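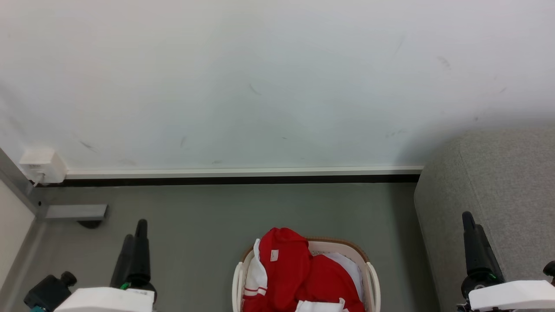 원격 조작으로 빨래 집는 시연을 녹화해 학습시켰더니, 재생할 때마다 그리퍼가 천에 닿기 전에 닫힙니다. 시연을 더 모으면 고쳐집니까?

시연 횟수를 늘리기 전에 그리퍼 값과 영상의 시각이 맞는지부터 확인하십시오. 녹화된 닫힘 명령이 영상보다 앞서 있으면, 같은 방식으로 시연을 더 모아도 모델은 일찍 닫는 동작을 더 확실하게 배웁니다. 어긋남을 고친 뒤 기존 시연을 다시 정렬하거나, 정렬이 안 되면 새로 녹화해야 합니다.

인쇄하기 | 이메일로 보내기

양팔 원격 시연, 그리퍼 조기 닫힘
제품: Prisell 양팔 유닛, Oyewole 조종기, Pumer 녹화기, Cledoven 학습 도구
상태: 조건부 종결
분류: 시연 수집 / 시간 정렬

최초 접수 내용

작업은 세탁 바구니에서 옷을 하나 집어 밖으로 꺼내는 것입니다. 조종자가 Oyewole 조종기로 양팔을 움직여 시연하고 Pumer가 머리 카메라, 손목 카메라, 관절값을 함께 저장합니다. 직접 조종할 때는 잘 집습니다. 그런데 Cledoven으로 학습한 정책을 돌리면 손끝이 옷 위에서 먼저 닫혀 버리고, 닫힌 채로 내려가 천을 누르기만 합니다. 가끔 집기도 하는데 그건 옷이 불룩하게 올라와 있을 때입니다.

Cledoven 안내서에는 이런 작업이면 시연 200개로 충분하다고 되어 있습니다. 우리는 그 수를 채웠습니다. 충분하지 않았습니다. 안내서의 "충분"이 어떤 조건에서 나온 말인지 적혀 있지 않아서 그것도 함께 문의합니다.

1차 회신 (지원 쪽)

데이터 다양성이 부족할 때 흔히 나타나는 현상이라고 합니다. 옷의 종류와 바구니 위치를 바꿔 가며 시연을 더 수집해 보라는 권고. 작업 하나에 최대 1000개까지 무리 없이 올릴 수 있다는 안내가 붙어 왔습니다.

접수자 의견

납득이 안 됩니다. 다양성이 부족하면 엉뚱한 곳으로 가거나 낯선 색의 옷 앞에서 망설이거나 해야 할 텐데, 위치는 잘 찾아갑니다. 닫는 시점만 빠르고 그것도 거의 늘 같은 방향으로 빠릅니다. 우연히 흩어진 오차로 보이지 않습니다. 시연을 더 모으라는 말은 어느 증상에나 붙일 수 있는 답이라서, 다른 원인을 지우기 전까지는 보류하겠습니다. 조종자 손목도 소모품이 아닙니다.

점검 기록

오전. 학습된 정책을 빼고 녹화된 시연을 그대로 재생했습니다. 바구니는 표시해 둔 자리에 놓고, 빨래는 되는대로 담았습니다. 단순 재생이니 옷 모양이 다르면 못 집는 것은 당연하고, 여기서 보려던 것은 팔이 내려가는 동작과 닫힘의 순서뿐입니다. 관절 로그만 보면 순서가 맞습니다. 내려가고, 멈추고, 닫힙니다. 같은 시연의 손목 영상과 나란히 놓으면 로그에서는 이미 닫혔는데 영상에서는 아직 벌어져 있는 구간이 나옵니다.

같은 오전. Pumer 화면의 동기화 표시등은 내내 초록색이었습니다. 무엇을 확인하고 초록이 되는지 도움말을 찾아봤는데, 스트림이 모두 들어오고 있다는 뜻이라고만 되어 있습니다. 들어오는 것과 맞는 것은 다른 문제입니다. 이 표시등을 믿고 시연 전부를 녹화했습니다.

정오 무렵. 손가락 영점을 의심했습니다. 완전히 닫은 자세에서 값이 0 근처인지, 완전히 벌렸을 때 상한에 닿는지 양쪽을 각각 확인. 오른쪽은 정상, 왼쪽은 닫은 상태에서 값이 조금 남습니다. 영점을 다시 잡은 다음 정책을 돌려 봤지만 조기 닫힘은 그대로였습니다. 영점은 따로 고쳐야 할 문제였고 이번 증상의 원인은 아니라고 봅니다. 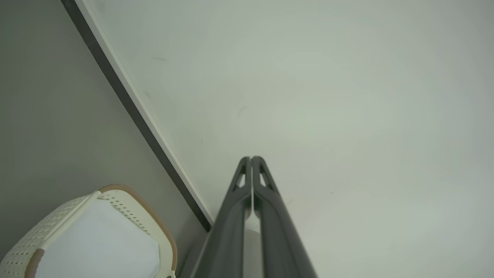 영점을 다시 잡을 때는 손끝을 바구니와 가구에서 떨어뜨려 놓고 하십시오. 천이 물린 상태로 영점을 잡으면 그 두께가 그대로 기준이 되어 버립니다. 안내서에는 이 주의가 없고, 영점 버튼은 손가락 사이에 무엇이 있든 아무 경고 없이 눌립니다.

오후. 시각을 찍는 위치를 따져 봤습니다. 관절값에는 명령을 보낸 순간이, 영상에는 Pumer가 프레임을 받은 순간이 찍힙니다. 렌즈가 본 순간과 받은 순간 사이에 전송과 압축 시간이 들어가는데 설정 어디에도 그 보정이 없습니다. 게다가 그리퍼 칸에는 실제 손가락 위치가 아니라 조종기에서 보낸 목표값이 저장됩니다. 조종자가 손잡이를 쥐면 목표값은 즉시 닫힘이 되고 손가락은 그 뒤에 따라갑니다. 둘 다 같은 방향, 그러니까 닫힘이 빨라 보이는 쪽으로 어긋납니다.

이걸 확인하려고 손잡이를 빠르게 쥐었다 놓는 짧은 시연만 따로 녹화했습니다. 손목 영상에서 손가락 끝이 붙는 프레임과 로그의 닫힘 시점을 비교하니 5프레임이 벌어집니다. 여러 번 해도 거의 같은 값입니다. 팔이 내려가는 속도를 생각하면 천에 닿기 전에 닫히고도 남습니다.

2차 회신 (지원 쪽)

목표값 저장은 의도된 동작이라고 합니다. 조종자의 의도를 배우게 하려면 목표값이 낫다는 설명입니다. 일리는 있습니다. 무는 힘을 재현하려면 목표값이 필요하고, 위치만 따라 하면 얇은 천을 헐겁게 잡는다는 것도 우리 경험과 맞습니다. 다만 그 설명은 영상 시각이 맞을 때의 이야기이고, 영상 지연에 대해서는 "환경에 따라 다를 수 있다"는 한 줄이 전부였습니다. 다를 수 있으니까 보정 칸이 필요한 것 아닙니까. 기능 요청으로 등록해 달라고 다시 적었습니다.

손으로 직접 끄는 시연도 비교

지원 쪽에서 팔을 손으로 잡고 움직이는 직접 교시를 써 보라는 제안이 있어 해 봤습니다. 손가락 위치가 센서값으로 저장되니 목표값 문제는 사라집니다. 대신 조종자의 손과 소매가 카메라에 들어오고, 한 사람이 양팔을 동시에 자연스럽게 끌기는 어렵습니다. 바구니 손잡이를 한쪽 팔로 누르고 다른 팔로 꺼내는 동작은 두 사람이 붙어야 했는데, 서로 박자가 안 맞아 시연 품질이 원격보다 나빴습니다. 영상 지연은 당연히 그대로 남습니다. 직접 교시가 "더 직관적"이라는 홍보 문구는 한 팔로 상자를 옮길 때나 맞는 말 같습니다.

조치한 내용

1. 왼쪽 그리퍼 영점 재설정.
2. 내보내기 단계에서 영상 시각을 측정한 지연만큼 앞으로 당김. Pumer 설정으로는 안 되고 별도 스크립트로 처리.
3. 목표값은 그대로 두고, 실제 손가락 위치를 관측값에 추가.
4. 영점을 잡기 전에 녹화한 시연은 왼팔로 집는 것만 제외.
5. 같은 설정으로 재학습. 시연은 새로 모으지 않음.

결과

조기 닫힘은 눈에 띄게 줄었습니다. 손끝이 천 속으로 들어간 다음 닫힙니다. 없어졌다고는 쓰지 않겠습니다. 옷이 바구니 바닥에 납작하게 깔려 있으면 아직도 허공에서 닫는 일이 있습니다. 이쪽은 시연 자체에 그런 경우가 적어서일 수도 있고, 바구니 벽이 손목 카메라를 가려서일 수도 있습니다. 둘을 나눠 볼 시험을 아직 하지 않았습니다. 그러니 이 부분에 한해서는 지원 쪽의 다양성 이야기가 맞을 가능성을 열어 둡니다.

재생 쪽에도 비슷한 지연이 있을 텐데 거기까지는 손대지 않았습니다. 정책이 보는 영상도 늦게 도착하니까, 학습 데이터만 맞추면 실행할 때 반대 방향으로 조금 어긋날 수 있습니다. 지금 결과가 좋아 보이는 데 그 영향이 섞여 있는지 모르겠습니다.

다음에 같은 증상을 보는 분께

손잡이를 쥐었다 놓는 짧은 녹화부터 하십시오. 손목 영상에서 손끝이 붙는 프레임을 찾아 로그와 비교하는 데 오래 걸리지 않습니다. 카메라를 바꾸거나 USB 허브를 옮겼다면 다시 재십시오. 우리 값은 우리 배선에서 나온 값이라 그대로 가져다 쓰면 안 됩니다.

미결 사항

- Pumer의 영상 지연 보정 칸: 기능 요청 등록됨, 일정 답변 없음
- 동기화 표시등의 의미를 도움말에 명시해 달라는 요청: 답변 없음
- Cledoven 안내서의 시연 횟수 권고 조건: "내부 시험 기준"이라는 회신만 받음
- 바닥에 깔린 옷 시험: 접수자 쪽에서 진행 예정

마지막 항목의 결과가 나오면 이 티켓을 다시 엽니다.

관련 항목
Oyewole 조종기 손잡이를 놓아도 그리퍼가 천천히 열리는 현상
Pumer 내보내기 후 손목 영상 앞부분 프레임 누락
Prisell 양팔 유닛: 한쪽 팔만 직접 교시 모드로 전환되지 않음
Cledoven 재학습 시 제외한 시연이 목록에 다시 나타남
바구니 위치가 바뀌면 집기 높이가 달라지는 문제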